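4. Setting up the desk place

Read this section before you put your things on the desk. It is for every person who receives a Favby desk place with side partitions, also if you had a Favby desk in the old office. The measures have changed a little with the new model.

4.1 Before you begin

The desk must stand in its final position, and the partitions must be fixed on both sides. Push gently with one hand against each partition. If it moves at the bottom, stop and write to Margus Mockus. Do not tighten the feet yourself, the thread is soft and it breaks easily.

Wipe the desk surface with a damp cloth and then with a dry one. Wait until the surface is fully dry. A mouse pad which is put on a damp surface will slide, and after a few weeks it can leave a mark in the wood grain.

4.2 Mouse pad and mouse

1. Sit on your chair and adjust its height first. Your elbows should be at the same height as the desk, or very little above.

2. Lay the mouse pad flat, with the wrist rest toward you. If the pad was rolled in the package, leave it under two heavy books for one night.

3. Leave a free strip of desk between the wrist rest and the front edge, so that your forearm has support. The wrist rest is for the short pauses — when you move the mouse, the hand should be lifted a little from it.

4. Move the pad left or right until your upper arm hangs down without effort. Left-handed users do the same on the other side.

5. Put the mouse on the pad and move it in a full circle. Your hand should not touch the partition at any point.

Note: When you need the full pad for cleaning or for writing by hand, the mouse can rest directly on the desk next to it. Most models work also on the bare surface, but the pointer may jump.

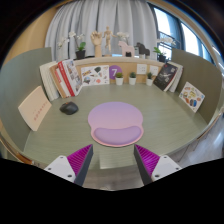 4.3 Books and the back ledge

The low ledge along the back of the desk is made for things which you use every day. Books can lean against it, but please follow this order of work:

1. Begin with the largest book and put it at one end of the ledge.

2. Add the thinner books next to it. Thin books alone slide down quickly, so give them a thicker neighbor.

3. Keep the spines or the covers turned to you, as you prefer.

4. A single book may also stand against the side partition. Set its lower edge a little away from the partition, otherwise it falls forward on your hand.

Caution: Do not push pins into the ledge. The face is thin and the holes can not be repaired. For paper notes use the Backlund clips, you can get 4 pieces per desk from Laine Venckus.

Caution: Do not hang bags on the upholstered partition. The fabric stretches, and the upper seam opens.

4.4 Cleaning

Wipe the mouse pad with a cloth and lukewarm water with a drop of dish soap. The padded wrist rest must not be put under water — it takes very long to dry inside. Partitions are cleaned with a soft brush only, from top to bottom.

If you spill coffee on the fabric, press a dry paper towel on it and do not rub. Report stains to Austra Luik the same day.

Last change of this section: 20 November 2021, V. Venckus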